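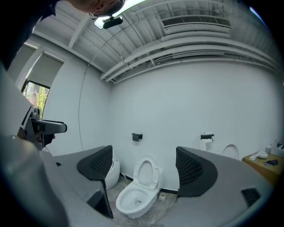 Hand-held gripper lined up on the middle toilet, Dusto open day, Plorwood

Dusto open day in Plorwood: went Sunday, notes inside

Forum: Service Robots > Cleaning and Facilities

mopbucket_ray
Went to the Dusto open day on Sunday and said I'd write it up. I run the night crew for a building services company, so I was there to find out whether the restroom robot is something I should be planning for.

You sign in at the front desk and they send you through in groups of 20. Our guide was Funmilayo Akpan, who runs data collection for the project. The project is called Tinunus. It was her room we spent most of the time in.

The robot itself was in the front hall, parked, and they ran the arm through a short routine on a bench. It picked up a spray bottle, put it down and picked up a cloth. It did that fine. It did not clean anything while we were there.

The collection room is set up as a restroom, with different models of toilet side by side and the lids and seats in different positions. A person stands at the toilet with a gripper in each hand and does the job using only the grippers. The grippers record where they are and what they see, and that recording is what the robot gets trained on. One full pass at a task is an episode. They have 3251 episodes for the restroom jobs so far and want a lot more.

Visitors could try it. I had a turn at lifting a lid and putting it back down. It is harder than you'd think. You have no feel at the fingertips and I kept coming in too low and hitting the rim of the bowl.

I asked about price and got no number.

tess_k
Thanks for writing this up. Did they say if the seat and lid are separate tasks? We have a few thousand stalls across our sites and the seat is up in half of them at any given time.

mopbucket_ray
Separate tasks. Lid up, seat up, seat down, lid down, then wiping each surface, then paper. The paper roll change was on the list on the wall but she said they had only just started it.

halfduplex
I was in the afternoon group. I don't think this counts as a robot demo. We got a parked robot, a bench routine I've seen from a dozen companies, and then a long look at people holding grippers. The invitation said "see Tinunus at work."

okra_and_rice
It said "see the work behind Tinunus." I still have the email.

halfduplex
OK, checked mine and you're right. I still expected to see it in a restroom. If it can do the lid, put it in front of a toilet and let it do the lid.

gearlash
I build arms for a living (not for them) and I'd take the collection room over a polished demo any day. A demo shows you the one run they practiced. The collection room shows you what they are teaching it and how much variety is in there. What I would want to know is how much they change the room around.

mopbucket_ray
Some, from what I saw. Funmilayo was going through it with us while one of the operators worked at the middle toilet.
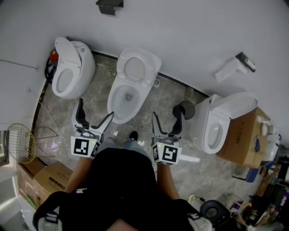
She said the lids and seats get reset between episodes according to a sheet, and the operator is told which toilet to start with. The toilets themselves get swapped out too, but less often, and that part is a pain for everyone. She would like more bodies and more seat shapes than she has. The square markers on the grippers are for tracking position. Somebody in our group asked if the robot needs markers in the real restroom and she said no, they are only on the hand tools.

gearlash
That's a decent answer. Did she say how many episodes per task? 3251 total doesn't mean much if most of it is lids.

mopbucket_ray
She gave one figure, 400 for seat down. I didn't write down the others. My impression was that lids had the most.

tess_k
400 sounds low to me for something that has to work every night.

gearlash
Depends on the task. Seat down is a short motion. For wiping under the rim I'd want far more.

night_porter
I've cleaned restrooms for a long time and my problem is with the toilets. Real stalls have walls. You are working sideways half the time with the door against your back and a dispenser at your hip. An open room with space to walk from one bowl to the next is a different job. I asked one of the staff about this on the way out and he said partitions were planned. He didn't say when.

halfduplex
This is my point, more or less.

okra_and_rice
It's a fair point about partitions but I don't see why they have to do it all at once. You teach the hands first. I'd rather they told me partitions are planned than show me one fake stall for the visitors.

night_porter
Sure. I'd just like people on my side of the business to hear it before their managers buy something.

mopbucket_ray
Agree with night_porter on that. I told my own boss that it's too early for us. I put it at "look again next year."

One practical thing for anyone going to the next one. Parking at the Onuoha Street entrance is tiny. Use the lot behind the building. And if you want a turn with the grippers, get in line as soon as you come into the room. Our whole visit was 44 minutes and there were people who didn't get a turn.

tess_k
Is there a next one?

mopbucket_ray
February, according to the sign at the desk. No day on it yet.

gearlash
If anyone goes, please ask what finger pads they're using and how they hold up to bathroom cleaner. Every soft pad I've tried goes sticky after a few weeks of it.

tess_k
I'll try to get a spot. Will ask about the pads and the partitions.

halfduplex
Ask if the robot will be plugged in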